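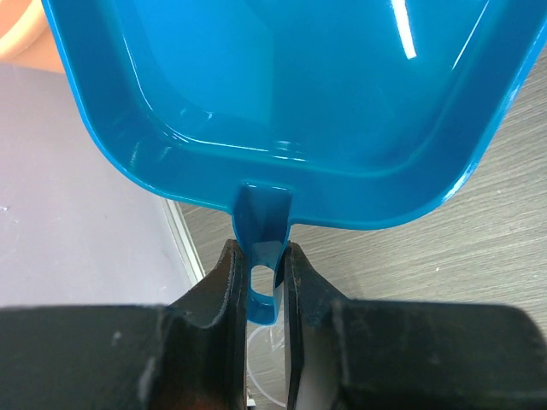 I finally quit using grocery store foam trays for seed starting and small parts, and wow, I should have done it years ago! My whole system now is plain plastic trays, one job per tray, everything on the same shelf in the laundry room. The blue one is my favorite of the bunch — it has rounded corners, a nice raised lip, and a little tab handle with an oval hole in it, so it can live on a nail when I'm not using it. What do you all use, and am I the only one who gets this excited about trays?

Filed under: Home & Workshop > Storage and Sorting
Posted August 2021 by Ingrid Kowalczyk

skoltau_shed: You are not the only one. I have 2 whole shelves of them, and my wife has asked me to stop. That hole in the handle is the best part. I run a dowel through mine and hang four in a row over the bench.

mcivermom: Love the color! I went all white and regret it, every speck of potting soil shows. My only gripe with a one-handle tray is carrying it full. Mine tipped in April and I was picking lentils out of the heat vent for a week.

Fenum: Going to disagree with the whole idea, sorry. Sloped sides waste space. Square bins with straight walls pack tighter, and you can label the front. I switched over and got a full shelf back.

Ingrid Kowalczyk: Fenum, you're right about packing, but have you tried getting the last few beads out of a square corner? With a sloped side I just tilt it and they all slide down to me. I'll give up a little shelf for that, happily! And mcivermom, two hands when it's full, one under the bottom. I learned that with birdseed.

Fenum: Beads, fine. For screws I'm sticking with bins.

skoltau_shed: Screws are exactly what I use mine for, ha. To each their own.

Comments (3)

lottie_b: Does the shiny kind scratch up? I've got a matte one from a yard sale that holds on to dirt like crazy.

Ingrid Kowalczyk: Mine get fine scratches if I drag gravel across them, so I use a soft brush and dish soap. The glossy ones rinse so much easier — go for it!

skota22: Hanging mine up tonight. Had one with a hole in the handle all this time and never once thought of a nail.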